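Project diary, Ekel Laboratory, Estgate
Entry for 16th August

The morning was given over to the remote demonstrations for the suturing task. The console was started at the usual hour and both arms were homed without error. The left arm had shown a slight lag in wrist rotation during the previous session, and the cable tension was therefore checked before any recording began. It was within limits. I have asked that the check be added to the opening procedure.

The purpose of the present series is to provide the Kubo learning program with complete demonstrations of interrupted sutures, performed by a human operator through the console. The plan approved in March calls for 700 demonstrations. It was agreed at that time that each knot would count as one demonstration, from the first grasp of the needle to the trimming of the tails, and that an abandoned attempt would be kept and labeled as such. I continue to think the second part of that decision was correct. The first model was trained on clean attempts only and had no idea what to do when it dropped the thread.

I operated the console for the first block and completed 16 knots in 45 minutes. The pace was slower than in my last session. I had resolved to hold each grasp for a moment before moving, as the reviewers at Clusside had asked, and this does not come easily. An experienced hand runs one motion into the next, and the model then has difficulty finding where the grasp ends and the pull begins. By the tenth knot the pause felt less forced. My left wrist was sore by the end of the block, and I adjusted the armrest before continuing.

The exchange of thread between the two grippers remains the most difficult part to demonstrate well. The console does not return force to the operator, and tension must be judged entirely by eye, from the way the thread straightens and the way the pad lifts at the edges of the cut. I pulled too hard twice. On the second occasion the thread tore through the pad and the attempt was labeled as failed. I also noticed that I tend to bring the left gripper in from above whenever I am unsure of the depth. If I do this in every demonstration, the model will learn my habit along with the task. The next operator should be asked to vary the approach.

Some time was spent on the question of whether loose thread should be cleared from the pad between knots. The written protocol says that it should. I left it in place for the second block and noted this in the log, as the system will have to work among loose ends sooner or later. A ruling is needed before the series goes much further, and I have put the matter on the list for the next project meeting.

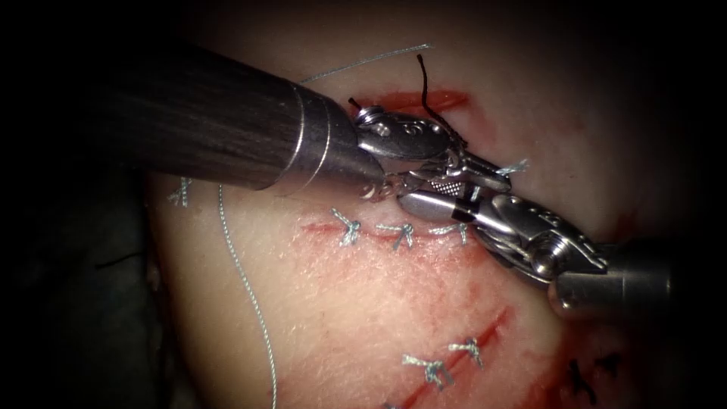 Both instruments at work over the central incision, with three knots in place across it.

The afternoon was used for playback. The Kubo program was allowed to run the left arm alone while I kept control of the right. It reached the grasp point correctly on most trials and waited there, which I take as a sign that the pauses are being learned. When I moved the right gripper sooner than it expected, it opened its jaws and withdrew. I stopped the trial each time and took over the left arm by hand, and these corrections were saved as separate recordings. There were 22 of them by the close of the session. They may prove more useful than the morning's work, as they begin exactly where the program goes wrong.

One fault is to be reported. The foot pedal that transfers control from the program to the operator failed to respond on one occasion and had to be pressed again. The arms were stationary at the time. The pedal has been tagged and will be exchanged for the spare before the console is used again.

All recordings were copied to the Estgate server and the labels for the first block were entered. The labels for the second block are outstanding. I have reserved the console for tomorrow morning and intend to begin with the diagonal cuts, starting from the right-hand side.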